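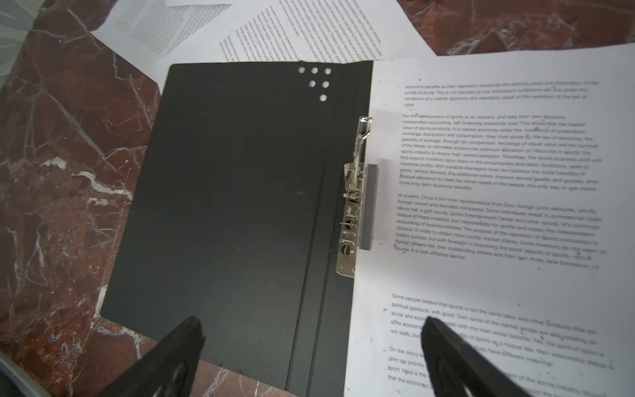

Zunham Tourer 3 car cover, after one winter on an old coupe

I own a small two-door coupe from the nineties, dark green, with 126 thousand kilometers on it. It is not a rare car and it will never be worth much, but I like it very much and I wash it by hand. Until last year it slept in a rented garage. Then the garage was sold, and the car had to live outside, next to a hedge and under one half of a birch tree. Anybody who has parked under a birch knows what this means for the paint.

I looked at three covers before I bought. The Javness was cheaper and had good words written about it, but the shop only had it in sizes for large sedans. The Gidey is very soft and made for indoor use, so it was no good for me. The Zunham Tourer 3 was in the middle. I paid 74 euros for it, with delivery, from a shop called Plustatari, and it came in four days.

The first thing I noticed was the bag. It is too small. The cover came out of it easily and never went back in the same way, and now I keep it in an old laundry sack. I know this is a small complaint, but if you want to take the cover with you on a trip, you will meet the problem the first evening.

The material has two layers. Outside it is a gray woven fabric, a little stiff, and inside it is a kind of fleece. The fleece is only on the roof, the hood and the trunk lid. On the sides there is just the plain inner face of the fabric. I would prefer fleece everywhere, because the doors are where the wind moves the cover most. After the winter I looked at both doors with a lamp and I found some very fine marks near the rear edge of the driver's door. Perhaps they were there before. I did not take photos in the fall, and I should have done it.

Fitting it alone takes me five minutes now. In the beginning it took fifteen. There is a small label that says FRONT, sewn on the inside of the hem, and in the dark you will not find it. I tied a piece of red string there. The mirror pockets are in the right place for my car, but my mirrors are small, and a friend with the newer model of the same car could not get his mirrors to sit in the pockets at all.

Under the car go two straps with plastic buckles. One buckle broke in February on a cold morning when I closed it with gloves on. I wrote to the seller, and Tove Damgaard from their customer service answered the same afternoon and sent me two new buckles without asking for the old one. They arrived in a plain envelope with no instructions, but it is clear how to thread them. So the service was better than the part.

About water I have to be fair. The description on the shop page says water resistant, and this is correct. It does not say waterproof. In light rain the paint under the cover stays dry. After two days of heavy rain there was moisture on the roof, and when I took the cover off in the sun it was gone in half an hour. The fabric does breathe, and I did not find mold or a bad smell. If you put the cover on a dirty car, it will work like sandpaper, so please wash first. With snow it was fine, only heavy to pull off. I pushed most of the snow down with a soft broom before.

The birch did its work as every year and the cover took all of it. Bird droppings leave a pale stain on the gray fabric that I could not remove completely. I washed the cover once in the bathtub, with mild soap, and wet it is so heavy that I needed my neighbor to help carry it to the line. It does not fit in my washing machine. The spin program is at 900 and the paper inside the bag says not to spin it anyway.

What I like: the price, the fit on the roof and the rear, the elastic hem, which is still strong, and the quick answer when something broke.

What I do not like: the bag, the plain sides, the buckles in cold weather.

For a car with fresh or very soft paint I would spend more money. For a daily car it is too much work to take off every morning. I use mine on weekends and for this it is good enough. I give it 3.5 out of 5, and I will write again after the next winter if the hem is still holding.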